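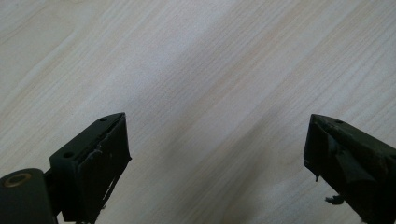

Nisha Yadav wrote in after last month's newsletter to ask why we keep talking about grip force when, in her shop, it's always the pads that go first. She said they'd lost most of a week to what everyone was sure was a motor fault, and it was the rubber the whole time. Well, Nisha, your email landed about two days before we had our own version of the same thing, so I read it again afterward with a very red face.

So, the story. We have two hand-held grippers that we use for recording pick-and-place runs at the Moodley bench, and toward the end of January the older one started dropping things. Small stuff first, a pill bottle here, a marker there. Then it let go of a full glass jar from the Flosico set, and that one hit the floor and went everywhere (I was finding bits of it under the radiator for days). Somkiat was standing right there in sneakers, thank goodness, and all he got was a scare and a wet sock.

We blamed the linkage. I was so sure it was the linkage! There's a pivot housing at the base of each finger and I'd convinced myself there was play in it, so I took the whole thing apart on a perfectly nice afternoon, cleaned it, put it back together, and ran the drop test again. It still dropped. Then I blamed the trigger spring, and ordered a new one, and waited for it, and put that in too. Still dropping.

Meanwhile anyone who turned the fingers toward the light could have seen the problem. The padding on the inner faces had gone ragged, with an edge peeling up on the left finger and flaps torn right out of the right one, which was the worse of the two by a long way. Little curls of the stuff were sticking out into the gap. Every time the fingers closed on something smooth, part of the pad could fold over and slide, and the object slid with it. You can squeeze as hard as you like on a surface that's moving around underneath itself.

How did we miss it? Mostly the color. Dark padding on dark plastic, and a tool you're usually looking past because you're watching whatever you're about to pick up. And then our check sheet, which I wrote, so I'll take that one, says "fingers: OK?" with a box next to it. People ticked the box. The fingers were OK. The pads weren't on the sheet at all.

The part that bothers me more than the jar is the recordings. We went back through the log and there were 1435 runs on that gripper between pad changes. Somkiat has gone through them and marked 1140 as fine to keep. The others have a slip or a re-grab in them, and they're set aside until we decide whether they're any use. If you've pulled anything from the shared Purkel folder lately, please check with him before you build on it. He has the list, and he's being very patient about it.

Here's what we've changed. Pads now have their own line on the sheet, and you run a fingertip along both faces with the trigger released before you sign. Any lifted edge, the gripper goes in the red bin and you take the other one. No glue, please, and no wrapping tape over the torn bit to get through the afternoon (you know who you are). We're also replacing pads after up to 100 sessions even if they look great, and writing the date on the card in the case. Glass stays off the bench until both grippers have passed 20 clean lifts in a row with the plastic jars.

I've ordered replacement pad sheets from Clurkier, a thicker kind than we had before, and there are spares in the second drawer if you want to try some on your own tool. They're a bit stiff going around the tip, so cut them slightly long and trim after. And closed shoes at the bench from now on, everybody, me included.

Nisha, if you still have your notes on how long your pads lasted, I'd love to see them.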